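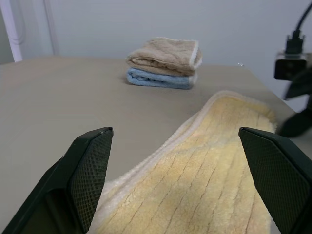 Wed 2 July. Towels, folding table

Plush yellow ones again today. Want to get the fold sorted before the next lot comes in from Wieser, and before I forget what we decided in May about the borders.

Setup
Beige table against the pale wall, same as last week. Wiped down first, lint everywhere from the morning. Lights on full, blind down. Towels washed once on the short cycle, no softener, tumble dried low. Finished ones go to the back of the table in a stack, the next one gets dropped in front, crumpled, no pre-smoothing. If we smooth them by hand first the times mean nothing.

Fold is still the May one:
- find a bound edge, get a corner
- pull out flat, border up
- long sides together
- halve it, halve again
- turn so the fold faces front, stack

Khanyisile Maluleke wants the last halving swapped for thirds so they fit the Gakley shelf. Tried on paper, comes out too thick for the pile we have. Will try it properly on the thin ones.

Notes on the cloth
The pile is the whole problem. Thin cotton (the Dasard ones) lies down once you press it, this stuff comes back up. Press a crease, walk off, come back, crease is gone and the top layer has crept. Stack of five leans. Stack of 3 is ok.

Ribbing: the grooves help if you fold along them. Across them the cloth fights you and the edge goes wavy. On the yellow one lying out at the front they run on the diagonal to the table, so turn the towel first, then start. Put this in the instructions, it's not there now.

Border: lighter than the rest, cream against the pale yellow, so OK to find by eye in good light. Bad in the evening. It curls under when the towel is dropped and then you are looking at a soft hump with no edge to it. Best bet so far is to go for the highest bit, lift, let the rest hang and look for the border from there.

Weighed one on the kitchen scale, 297 g out of the dryer. Didn't weigh it before washing, shoud have.
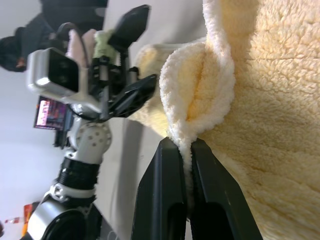

Lifting by a small pinch vs a big handful, went back and forth on this most of the afternoon. Handful is safer, doesn't drop, but you take up two or three layers and then have to shake them apart, which undoes the flat part. The narrow pinch is cleaner. Trouble is what the cloth does just above it: it rolls over on itself into a fat loop with a deep crease in the middle, and the rest spreads off to one side as a broad wrinkled sheet. From that side you'd think you had the corner. With that much fabric on both sides of the pinch I wouldn't bet on it. Need a rule for when to let go and re-pick. For now: if there is a loop standing above the pinch, put it down and start over.

Also the nap. Curly, clumpy, so a pinch can take hold of pile and not the backing. Feels firm, then slides. Go a bit deeper than looks necessary. Not so deep you get the layer underneath. I know.

Things tried, short version
Two-corner lift then lay down away from you: good on thin, middling on these, far edge folds under.
Drag flat along the table: no. Pile grabs the table and the whole thing concertinas.
Lift and lower slowly, near edge first: best of the day. Keep.
Patting down between folds: helps the look, does nothing for the stack.

Lint
Terrible. Table needs wiping every few towels, it gets in everything. Khanyisile's asking if Trulolmont do the same color in a shorter pile. Emailed, no answer yet.

To do
- rewrite step one (turn to the ribs)
- thirds on the Dasard cotton
- weigh before AND after wash
- bigger lint roller, the small one is finished
- label the shelf, the plush and teh fleece throws keep getting mixed
- check the order sheet, it says 97 towels, delivery slip says different

Leaving the stack out overnight to see how far it settles. Don't move it please.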